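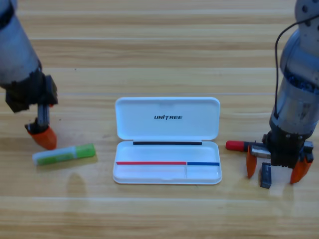 How many demonstrations does a two-arm packing policy need before adding more stops helping? On our case-packing task the curve went flat at 70.

We trained on subsets of the 208 teleoperated episodes in the Torar set, with 3 random seeds per subset size. Same network, same number of gradient steps - only the data changed. Past 70 episodes the gap between sizes was smaller than the gap between seeds.

The exception is handover. Episodes where one arm has to pass an item to the other kept improving up to the full set, and I suspect Quartey, our sampler, simply draws too few of them at the smaller sizes.

Next job is to rerun with handovers weighted by a factor of 4. The configs are in the Clundo repository under the January tag. Loss curves to follow when the runs finish.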